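Textile Reuse at Kutdale Campus: Project Report
Prepared by Magnus Lamont, May 2018

1. Background
Unsold clothing from the Flindura op shop is baled and sent to landfill when it fails grading. The project measured how much of this stock could be resold after minor repair. Heathered grey knits were the largest single category, at 710 of the 3213 items graded.
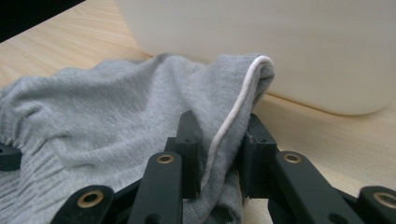

2. Method
Items were graded on arrival for fibre, colour and wear. Seams, ribbing and piping were checked by hand under the same lamp. Faults were recorded by code, and only the worst fault on each garment was kept for analysis. Labels were often missing, so fibre content was estimated by feel in those cases. Graded stock was sorted into rigid plastic bins with handle cutouts. 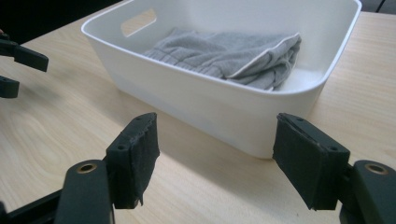 Grading was repeated on 247 items by a second person who had not seen the first result. The two grades disagreed on 11 items, mostly over pilling. These were assigned the lower grade.

3. Results
Loose hems and split seams were the most common repairable faults. Staining was the main cause of rejection in light colours. Knits failed at the cuff more often than at the body, and replacing ribbed cuffs took longer than any other repair. Folded knits also took up more bin space than woven items of the same size.

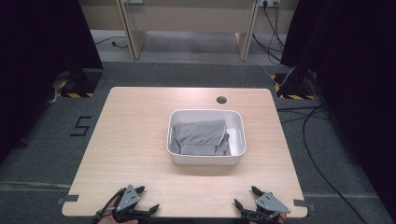

4. Limitations
All stock came from one shop over one season. Repair times were recorded by students with limited sewing experience and are likely to be high. Resale prices were not modelled.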